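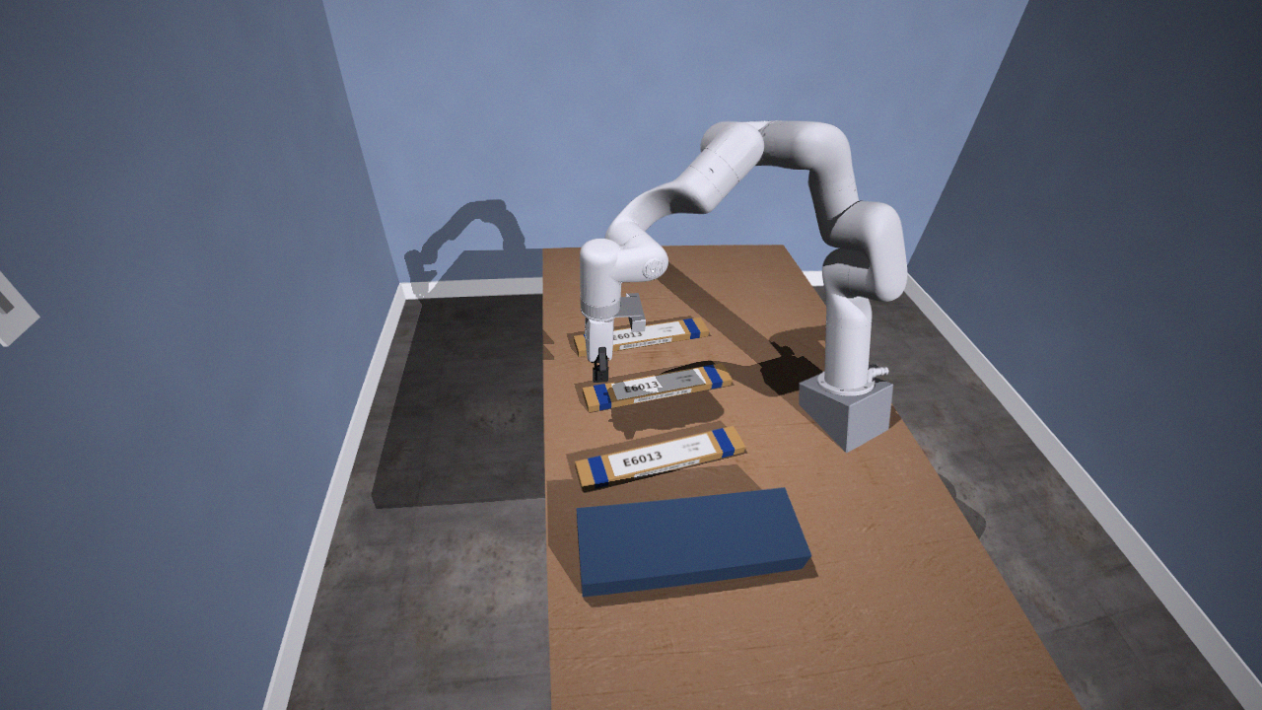
The Thursday Menu

Ditte Fogh had the porridge on by a quarter past five. The kitchen behind the Moser Street hall had two burners that worked and one that worked if you held the knob in, so she did the oats first and the eggs after.

Promora wanted almost 1000 breakfasts a week by September. They had thirteen schools signed up and a van with a slipping clutch.

"They've sent the new menu," said Marlies Ruchti, coming in with her coat still buttoned. She put the page on the bench, clear of the milk. "No more stewed apple."

"The kids eat the stewed apple."

"It's the labour. They want a fruit cup. Sealed, with a lid."

Ditte stirred. She had peeled apples every Sunday night for two years, with the radio on, and she had never put those hours on her timesheet. She supposed that was the trouble. On paper the apples had cost nothing, and then somebody had come to watch and written down what they cost.

"What's in the cup?" she asked.

"Peach. Some pear." Marlies turned the page over. "A cherry, by the look of it – half a cherry."

The driver knocked at the side door and they loaded the tubs for Cemton Primary, porridge at the bottom, eggs on top, the apple wedged in beside the wheel arch with a tea towel around it. He asked if there was any going spare. Ditte gave him a bowl and he ate it standing in the lane.

When he had gone she took the menu and pinned it up beside the old one. Then she went out to the cool room to see how many apples were left.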